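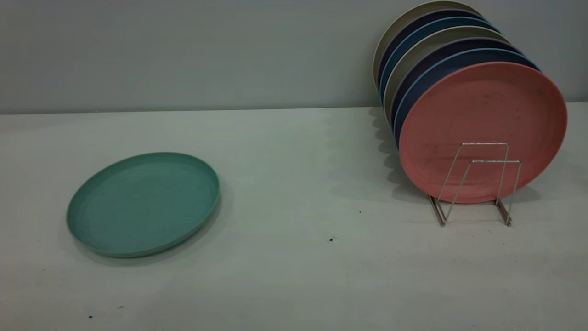
One plate flat, the others on edge in the rack. The dish task at Tallen's lab in Wollesik.

01/01/2022

The plates are the easy part to buy. Getting software to know where one stops and the next one starts - that took the Tallen team most of a year, and they aren't done.

Tallen writes planning and perception code for robot arms. No hardware of its own, no plans for any. Small company, one long room over a print shop in Wollesik, and a kitchen that gets used for work more than for lunch. Its main product is a planner called Hivia, and for months now Hivia has been made to deal with dishes. Take a plate from the table, put it in the rack. Take a plate out of the rack, put it on the table. Over and over, with the colors shuffled.

Sounds dull. Is dull, a lot of the time. But a rack of plates is a mean little problem for a camera. Stand them on edge, look from the front, and the first one is a big clean circle. Everything behind it is a sliver of rim. A curved band of cream, a band of navy, a lighter blue one. Two navies close together and the edge between them about gone.

The first version of Hivia's perception stage went looking for circles. Fine for a plate lying flat, which shows up as an oval and can be fitted in a few milliseconds. In the rack it found the front plate and then gave up, or else it lumped the whole row into one fat object and told the planner to grab it. The arm would go in wide, stall on the force limit and back out. The logs from that month are mostly the word ABORT.

So they threw out the circle fit for racked plates and went to arcs. The new stage pulls out every rim edge it can find, fits a curve to each, then tries to sort them front to back. Color helps but isn't trusted. Shadow is the enemy. A row of plates throws a shadow with a scalloped edge, one bump per rim, and to an edge detector those bumps look a whole lot like more plates. For a while Hivia was counting plates that were only shade on the table. The fix was cheap in the end - a depth check on each arc, and anything that sits flat in the plane of the table gets tossed.

Then the rack itself. Thin wire, shiny in spots, and it crosses right in front of the plate you want. Depth cameras hate it. Holes in the point cloud where the rod should be, or a rod that jumps back and fourth between readings. Tallen quit trying to see the wire at all. The rack gets measured once, stored as a model, and snapped into place from whatever bits of it the camera does catch. After that the planner treats every rod as a bit thicker than it is. Slower paths, fewer scrapes.

Planning came next and here the team got stuck longest. Placing a plate means turning it from flat to upright, so the wrist has to roll through most of a quarter turn with the plate held by its rim, then drop it in a slot without nudging the neighbor. Hivia's old planner solved the reach first and the roll second. Often the two did not agree. The arm would arrive in just the right spot with its elbow in just the wrong one and no way to finish.

The rewrite plans backward. Start from the plate in the slot, work out the last 8 centimeters, and only then look for a way to get there from the table. Planning time went up a little. Failed placements dropped from 411 to 6 over the same test set of 1340 runs, by the company's own count. No outside group has checked it, and the test set uses one rack and one size of plate.

That last bit matters. Holroyd, a catering supplier that plans to try Hivia in May, has racks in several shapes and plates chipped from years of use. A chip breaks the arc. A broken arc can read as two plates. The team has a patch for that, not merged yet, and opinions in the room differ on whether it belongs in perception or should be left for the planner to sort out.

There is also the tooling, which gets less attention and probably saved the project. Every run is stored with the image, the arcs, the chosen grasp and the full path, and can be played back one step at a time. Change a line of code and the whole back catalog reruns overnight. Come morning there's a list of what got better and what broke. Before that, the team argued from memory. Arguments were long.

Bowls are on the schedule after the Holroyd trial. Bowls nest, they dont stand, and none of the arc code carries over. Work on a new stage has started on a seperate branch.

Recent stories

When the Map Is Wrong: Warehouse Robots After a Remodel
Teaching a Gripper to Let Go
The Long Wait for a Decent Simulator
Why Clear Plastic Still Fools Depth Cameras
Night Shift: Who Reads the Robot Logs?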